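Prumatthorpe Village Supper Club: notes from the October meeting
October
By Leif Sundqvist

Started at 7.30 with tea. Apologies from the Birnholm lot, who had choir.

Last month's notes agreed, with one fix: the soup was leek, and a very good leek it was!

Harvest supper. What a night! We sold 97 tickets and the hall in Flastthorpe was buzzing right up to the washing-up. Stellan Öberg read out the thank-you cards (the one from the primary school got a cheer). Takings came to £2,000, and everyone agreed it should go towards the new hall kitchen.

Winter menu. Lots of lovely ideas here. Szűcs bakery will do the rolls again, seeded this time. Two puddings, apple crumble and the ginger one, with custard for both. Stellan to try a bean stew on his family first and report back. Still no decision on dumplings, and feelings run high.

Hall kitchen. Long and cheerful chat about worktops, fridges and where the trays should live. Light wood was popular. 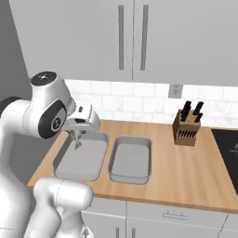
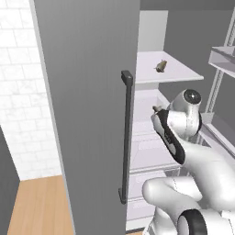
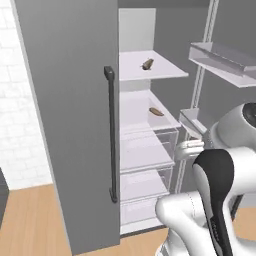

Leif to ask for prices before we meet again, and to measure the back doorway. Stellan wants a deeper sink and will not be talked out of it.

Music. The fiddle group would love to come back, and we'd love to have them. Leif to ring.

Any other business. Please return the big ladles.

Closed at 9.10.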